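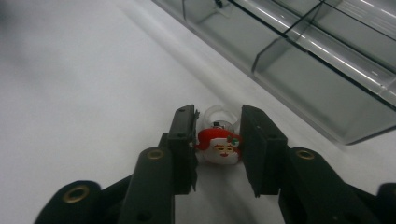 I moved the Zasthorpe database off the old VM in September and took the chance to fix its backups. It had been writing nightly dumps to the same disk as the data. That worked until the disk filled up.

The new setup is plain. A small script dumps the database, compresses it and copies it to a storage bucket in another region. I keep 13 daily copies and 7 monthly ones, and a lifecycle rule deletes the rest. The whole job takes 34 minutes, mostly compression. 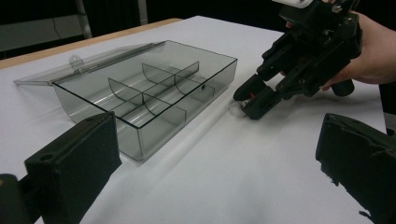

Credentials were the slow part. Dougal Yule suggested a separate service account that can write to the bucket but can't delete anything, so a broken script can't wipe the history. The keys had been sitting in a config file that anyone with a login could read — about as private as that see-through organizer box with its lid flipped open. They're in the secrets manager now, and the script fetches them when it runs.

I did one test restore to a blank machine and got all 53 tables back. Next is Tumico, which still runs on the old image and has no backups at all.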